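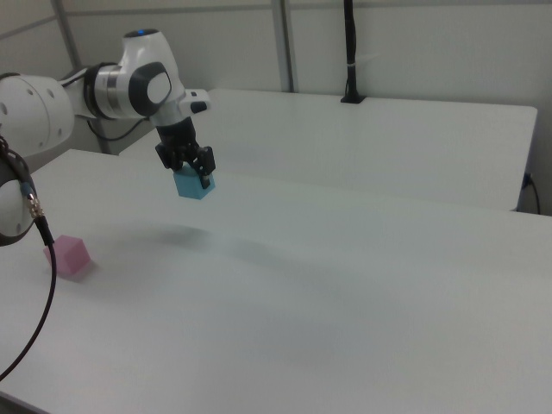
Cubes or pouffes for the small reading room?

gosbyrosalind
Right, the Dudville library corner. Friday is paint day and we still haven't settled the blocks. I want pale blue and dusty pink, matte, same size, white table. Korkor wants wood. Discuss, nicely.

korkor_d
I want wood because wood forgives. Matte pale anything shows every thumb in the county. Ask me how I know (nursery, Drembridge, jam).

Wojcik_R
Jam comes off. I painted 21 of the things for my sister's lot and a damp cloth did for all of it, apart from the one somebody licked.

korkor_d
Which colour got licked?

Wojcik_R
Pink. Obviously.

marchetti_b
Can I query the white table before we get to licking? White under pastel looks like a dentist's. At least put a mat down.

gosbyrosalind
The white is what makes the colours behave, Barrett. Put that soft pink on your orange pine and it goes the shade of a plaster. Also the table is paid for. 90 quid, second hand, legs included.

marchetti_b
Legs included. Luxury.

marisolz
On Rosalind's side for the colours, Korkor's side for the finish. Could you do wood and paint only some faces? Then the grubby ones go face down when the councillor comes round.

korkor_d
I'd accept that. I would also accept a proper varnish, which I've said in two other threads.

Wojcik_R
Varnish goes shiny and then you've lost the matte, and the matte is the only thing Rosalind and I have ever agreed on.

gosbyrosalind
There is such a thing as matte varnish, Reginald. The Ambrose shop has it next to the wallpaper paste.

Wojcik_R
Next to the paste is grout. Varnish is by the till.

marchetti_b
So is it still pink and blue, or are we having a green? My two will fight if there's only one of each.

marisolz
They'll fight if there are 680 of each.

gosbyrosalind
No green. Bring brushes.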